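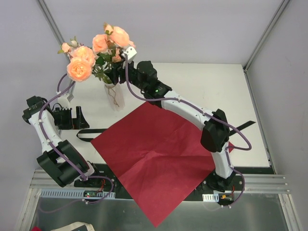
**Ticket:** leather top lifting, writing table, Idano range
**Raised by:** Araba Odoi, Baysal showroom
**Assigned to:** Harsh Bhardwaj, workshop
**Status:** closed, one follow-up open

**Reported fault**

Customer states that the inset leather on her writing table has come up along the front edge and forms a ridge under the hand when writing. Table is walnut veneer on a solid frame, second-hand, sold by us in May. Leather is dark green, gilt tooled border, not original. Lift measured by the customer at 16 cm along the edge.

**Log**

09:10. Table received at bench. Lift confirmed, front edge, left of centre. Leather sound, no tears. Gilt border intact. Second blister found near the back, roughly 3 cm across, not reported by the customer.

09:40. Checked the ground under the lifted section with a palette knife. Old paste is powdery and comes away on the blade. No sign of woodworm. Veneer surround is level with the leather at the sides and slightly proud at the front.

10:15. Asked Araba where the table stands at home. Answer: against a radiator, front edge to the heat. Noted on the job card.

11:30. Brushed out dead paste. Tried Fluller paste on an offcut of similar hide. Colour darkened at the edge after drying, so not used on the table.

13:20. Alper Çetinkaya suggested Jivach wheat paste, mixed thicker than the tub says. Offcut dried with no change in colour. Applied thinly to the ground only, leather laid back and smoothed from the centre outwards with a bone folder. Blotting paper, board, weights.

13:50. Blister at the back slit along the tooled line with a scalpel, paste worked in, pressed as above.

**Next morning, 08:45**

Weights off. Front edge down along its full length. Blister flat, slit not visible at arm's length. A short section at the left corner still lifts under a fingernail. Re-pasted and clamped with a padded batten.

**14:00**

Corner holds. Wax applied to the surround only.

**Resolution**

Adhesive failure in the old paste, most likely through heat. Customer advised to move the table away from the radiator and not to use spray polish on the leather. No charge.

**Follow-up**

Marwa Kabbaj to check the other 9 tables in the Idano batch for the same powdery paste before they go on the floor. Keys for the store are with Tsegereda Tefera.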